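Keeping your visa papers in order at home

Most trouble with a residency application starts in a kitchen drawer. Put everything in one expanding folder with 8 pockets and label each pocket before you file a single page. Passports go first, then birth and marriage certificates, then police checks and bank statements.

Write the expiry date of each document on a sticky note on its plastic sleeve - never on the document itself. Staples leave rust marks over the years, so use plastic clips.
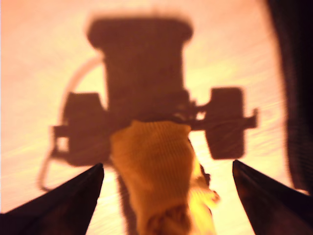
How many copies of each certificate should I keep at home?

Three is plenty for most families. Keep one set in the folder, one with a relative and one scanned and saved under your surname and the document name.

My neighbour Nives Testa keeps her certified translations in a freezer bag with the air pressed out. It's cheap and it works in a damp house.

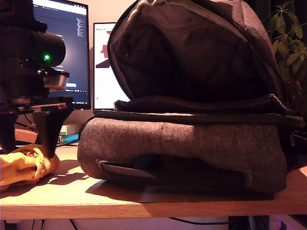

Translations should stay clipped to the original they belong to, with the translator's stamp facing out. If you've moved house, keep a running list of old addresses and the months you lived at each. Start it now, while you still remember the unit numbers.

Go through the folder every November and shred expired copies.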